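Brusix publishes upkeep guide for its gear-fitting training cell

November 2021

Brusix, the maker of small automation kits for colleges and workshops, has published a full set-up and upkeep guide for its Tutgate cell, the bench-top unit in which a servo arm fits plastic gears to metal shafts. The guide is free to download and replaces the short leaflet that has been packed with the cell until now.

The new guide runs to 106 pages and covers first assembly, arm calibration, weekly checks, and the repair of the gripper and wrist. It was written by Qiuyue Lei, who looks after the service bench at Brusix, and draws on 172 repair tickets sent in by users between April and the end of the summer.

"Most of the tickets came down to the same few faults," said Qiuyue Lei. "The arm reaches the shaft a little high or a little low, the gear catches on the end, and the user thinks the motor has failed. In most cases the motor is fine. A screw in the wrist bracket has worked loose, or the rail was never set square to the arm in the first place."

For that reason the guide begins with the rail. Users are told to bolt down the arm base first, then stand the rail upright and check it with a set square before any shaft mount goes on. The mounts are then fixed at the heights given in the fitting table. The old leaflet had these steps the other way round, and Brusix advises owners who followed it to check their rail again.

Calibration comes next. The arm is sent to its rest position, the gripper is closed, and the closed tips are brought up to the end of each shaft in turn at the slowest speed. The user nudges the arm until tips and shaft are in line and stores the position. The run should be repeated with the gripper approaching from the rest position each time, as slack in the joints shows up differently depending on which way the arm has travelled.

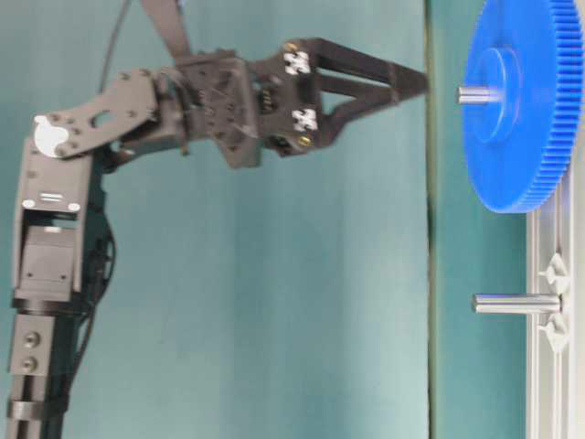

Brusix recommends storing the positions again after any work on the wrist, even if only one screw has been turned. A cell in daily use should have its positions checked once a week and its screws checked every 7 days at the same sitting. Screws should be tightened by hand with the correct driver. Power drivers have stripped the threads in a number of brackets returned to the service bench.

The section on cables is also new. The lead to the wrist needs enough slack for the joint to turn through its full travel, and no more than that. A lead pulled tight will work its way out of the connector, and one left too long can snag on a mount when the arm swings down. The guide gives the length of slack for each joint and shows where to put the ties. Power must be switched off at the wall before any connector is pulled.

Gripper repairs take up the longest chapter. It explains how to take the fingers off, clean the pivots with a dry brush, and put the linkages back so that both sides close together. Oil should not be used on the pivots, as it picks up dust and can mark the gears. Where a finger has bent, it should be replaced and not straightened.

The guide was tried out before release at Jenel, a training workshop that runs several of the cells for evening classes. Staff there rebuilt one cell from a box of parts using a draft copy, and their notes led to changes in the order of the wiring steps. One cell at Jenel had completed 3062 fitting runs by the end of the trial, with its gripper fingers changed once.

Spare parts for the cell are supplied through Tian, which holds stock of gears, shaft mounts, finger sets, servos and wrist brackets. Part codes in the guide match those on the Tian order form. Finger sets are sold in pairs. Servos bought as spares come without a horn fitted, and the guide explains how to centre the servo before the horn goes on.

Owners of the first version of the cell can use the guide as it stands, apart from the chapter on the control board, for which a separate sheet is available. Printed copies can be ordered from Brusix at cost and will be packed with all new cells.

Corrections and questions about the guide should be sent to the Brusix service bench, giving the page and the version of the cell.

Ends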